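Grirnia Housing Repair Program
Progress Report to the Varnier Fund, Second Reporting Period

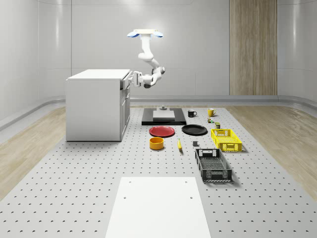

Figure 1. White base cabinet with countertop, computer rendering.

1. Summary

The Grirnia Housing Repair Program provides kitchen and bathroom repairs to low-income homeowners in the Hnatiuk district. During this period the program received 200 applications and completed work in most of the homes approved in the first round. Spending remains within the approved budget. Two items, permit delays and the cost of plumbing parts, require the attention of the Fund and are addressed in Section 4.

2. Work Completed

Kitchen repairs made up the larger share of the work. Typical jobs included replacing damaged base cabinets, repairing subfloors under sinks, and bringing outlets up to the current code. Bathroom work was limited to leaks, ventilation, and grab bars for older residents. All finished homes have passed final inspection except 2, where the inspector asked for changes to the drain lines. The contractor has scheduled both corrections at no charge to the program.

3. Costs

The average cost per home was $1,519, including materials and labor but excluding permit fees. Cabinets were bought in bulk through Dristico under the agreement signed in the first period. Prices under that agreement are fixed until September. Permit fees are reported separately in Attachment B, as the Fund requested.

4. Issues

Permit review in Hnatiuk now takes 9 weeks. Applications are being submitted in batches so that crews are not left idle between jobs. The price of shutoff valves and supply lines rose during the period, and the increase was covered from the contingency line. Staff request approval to move unspent outreach funds to materials.

5. Next Period

The program will close out the first round, notify second-round applicants of their status, and begin home visits. A revised waiting list will be sent to the Fund along with the next financial statement.

Attachments: A. Budget to Actual; B. Permit Fees; C. Inspection Results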